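Last update: January. Send corrections to Widad Haddadin, I read all of them.

# Keeping story collections in good condition at home

I own many books of short stories, most of them second-hand paperbacks, and they live in a small apartment with a kitchen in the same room. A story collection is opened more often than a novel. You read one story, you close it, after a month you look for another one in the middle. So the spine suffers in a different way, and I write down what helps me.

## Where to put them

Do not put books against an outside wall. Leave a space of two fingers behind them so the air can move. Direct sun is worse than most people think, and red spines lose their color first. My copy of the Szulc stories was red when I bought it and now it is pink on one side.

The kitchen side of a room is possible if you accept some rules:

- no shelf over the stove or the kettle
- no book under a plant
- wipe the shelf with a cloth that is almost dry, then wait one hour before you put the books back

## Opening a new thick paperback

Stand the book on its spine on the table. Lay down the front cover, then the back cover. After this take a few pages from the front and press them gently, then a few from the back, and continue until you arrive to the middle. It takes four minutes. I did this with the collected Podus, which has 93 stories and a very stiff glue, and it still has no crack.

## Smell of smoke or basement

Put the book standing and a little open in a plastic box with a lid. Next to it put an open cup of baking soda. The soda must not touch the paper. Close the box and leave it for six days, then smell. If it is not better, change the soda and repeat. I do not use perfume sheets, they leave something oily on the cover.

## Small insects

If you see very small pale insects between pages, the book has been damp. Dry it first in a room with a fan. Then close it in a freezer bag, press out the air, and keep it in a real freezer for 11 days. When you take it out, leave it in the closed bag until the next day, so the water comes on the plastic and not on the paper.

A mini fridge is not cold enough for this, even on the highest setting.

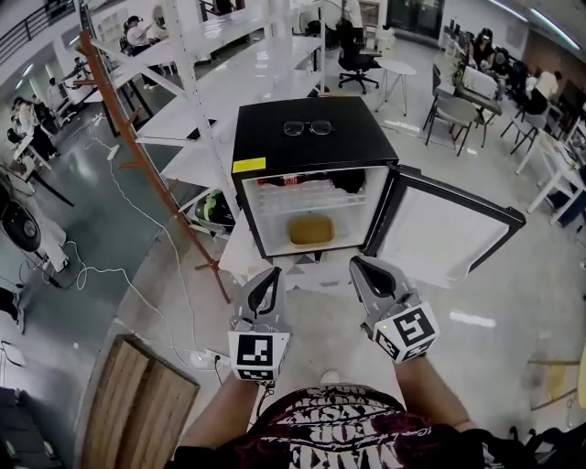 ## Finding one story again

This was my biggest problem. I remembered the story but not in which book it was. Now I keep a school notebook with one page for each letter, and I write the title of the story, the author, and the short name of the book. For anthologies I write the editor also. "Skakitz, winter one, blue book" is enough for me.

Do not use sticky notes inside for a long time. The glue stays on the paper, and on old paper it can pull off the letters. A strip of plain paper is better.

## Loose pages

For one loose page, use white bookbinding glue, a very thin line, put on with a toothpick. Push the page in until it is even with the others, place wax paper on both sides, and leave the book under something heavy for one night. Never use clear tape. I repaired a Burkach this way on a Tuesday evening and lent it the same week, and it came back with all its pages.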